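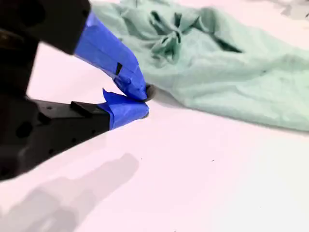 ## 4. Teaching your Kos arm to pick up cloth

By now you should have the arm bolted down, the gripper fitted and the Tevow software talking to both of them. If any of that sounds unfamiliar, do go back to section 3 first, and we'll wait for you here. Cloth is the job most of our customers buy the Kos for, and it's also the one that tries their patience, so please allow yourself a whole afternoon and a pot of tea for your first go.

### Before you start

You will need a smooth, pale table top, a thin cloth or a soft garment you don't mind creasing, and a roll of painter's tape. Any colour of tape will do, though we're fond of blue - it shows up nicely against the black fingers and you can tell at a glance when it wants changing.

### Taping the fingers

1. Press the stop button and wait until the status light goes out.
2. Open the fingers by hand and wipe both tips with a dry cloth.
3. Start the tape at the rounded tip and work back towards the black housing, overlapping each turn as you go.
4. Do the other finger the same way, leaving its side holes uncovered.
5. Close the fingers gently and check that the two tips meet.

**Note:** Don't fret over creases. The tape wrinkles and lifts a little with use, and a small loose flap near the tip won't usually spoil a grip. Once a flap starts catching on the cloth, peel the whole lot off and wrap the finger afresh.

**Caution:** Keep your own fingers well clear whenever the status light is on. The gripper closes faster than you'd think.

### Your first pinch

1. Drop the cloth on the table in a loose heap. A flat, ironed cloth is harder to get hold of, oddly enough, as there is nothing standing up for the fingers to close on.
2. In Tevow, choose **New task**, then **Soft items**, and set the grip force to 16.
3. Guide the gripper down to a corner of the cloth until the tips are either side of it.
4. Press **Close**. You want a small gathered bit of fabric held right at the tips.
5. Press **Save point**, then raise the arm slowly.
6. If the cloth slips, raise the force by one and try again from step 3.

**Caution:** Never set the grip force above 90 for fabric. It strains the motor and can mark delicate cloth for good.

Each task holds up to 199 saved points, so there's plenty of room for second thoughts. Beca Voyle, who wrote the folding lessons in section 5, likes to save a fresh point for every corner, and we'd suggest you do the same to begin with.

If you've bought the Plusard vision add-on, leave it switched off until you can pinch a corner reliably by hand guiding. Setting it up is covered in section 6.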